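社区识字与家长共读项目 中期进展报告
提交对象：Bastholm 基金会项目部
执笔：Mwangi Sang（项目协调）
报告覆盖期：截至七月

一、先说结论

按合同口径，我们完成了指标。登记家庭128户，领书904册，两个活动点都按期开放。但我对这些数字能说明多少问题持保留态度，下面逐项交代。

二、登记与出勤

128户是登记数，登记只需要填一张表。真正连续参加共读时段的家庭少得多，而且我们的签到表在前半段设计得不好：孩子由祖父母送来、由邻居接走的，有的算出勤，有的没算，两个点的做法也不一致。Wekesa Mosoti从五月起重做了签到表，之后的数据可以用，之前的我建议不要引用，更不要拿来和之后的做对比。那样画出来的曲线会很好看，其实只是换了表。

三、活动点条件

Riltura点的房间比原来大，傍晚采光差，下午五点以后读小字吃力。灯具申请已提交，还没有批复。桌子够用，椅子偏高，年纪小的孩子脚够不着地，坐不住。Kibet Obura提议改成地垫，我同意试，但不认为坐姿是他们读不下去的主要原因。

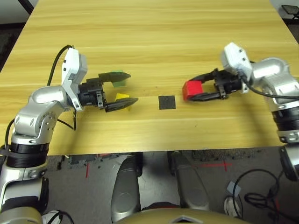

Riltura点，浅色木桌面

第二个点借用的是Śliwiński书店的后间，租金为零，代价是开放时间跟着书店走，书店盘点时我们就得停。合同里写的“每周固定时段”在这里只能算大致做到。

四、图书流通

904册是发出册数。归还情况另有一本账，目前还没有对完。大开本图画书借出最快，磨损也最快；分级读物几乎不动，其中一套由Brorkov捐赠，共100册，难度标注与本地课本对不上，家长翻两页就放回去。我理解捐赠方希望看到这批书被计入总数，它们确实计入了，但请项目部知悉，发出不等于读过，我们也没有办法知道读没读过。

Itsuki Sakai建议在书里夹反馈卡。我们试了一个月，收回来的卡片几乎全是“很好”“喜欢”。这种反馈我不打算写进终期报告。

五、关于“阅读能力提升”

申请书里承诺了前后测。前测做了，用的是一份译过来的量表，里面有几道题考的是孩子见没见过地铁和雪，跟识字没有关系。Elibariki Urio对照原文核过一遍，认为至少词汇部分需要重编。我的意见是后测照做，结果照报，但不下“提升”的结论。没有对照组，孩子又同时在上学，半年里多认了字，功劳算谁的说不清楚。

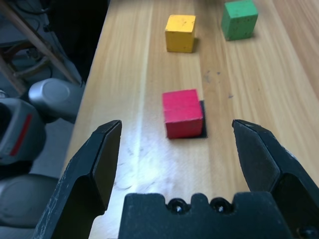
家长访谈的情况稍微好一些。有几位母亲提到，孩子睡前会主动要求讲故事，她们自己识字不多，就看着图编。项目手册把这种做法归为“非标准共读”，我认为这条分类应当删掉。编故事时孩子会追问、会纠正，这些恰恰是照本宣读时很少听到的。不过访谈对象是愿意留下来聊天的人，样本偏向哪一边不用我多说。

六、经费

支出低于预算，主要是培训师差旅没有发生，原定的第二轮培训改成了本地带教。请不要把这笔结余理解为效率。带教占用的是Kibet和Wekesa的时间，这部分没有入账，如果入账，结余会小很多。运输费超支，原因是雨季改道，单据附后。

七、下半期安排

1. 把归还账对完，九月前给出可核对的在册数。
2. 重编词汇测试，旧卷保留存档。
3. Riltura点灯具到位之前，共读时段提前到下午四点。
4. 分级读物退出主架，转给附近小学试用，用不用由老师决定。
5. 暂缓申请第三个活动点。现有两个点还没弄明白，扩大规模只会让登记数变大。

需要项目部答复的有两件：灯具费用能否从差旅结余中列支；终期报告能否不使用原模板里的“受益人数”一栏，或者允许我们在该栏下加注。前一件比较急，十月以后天黑得更早。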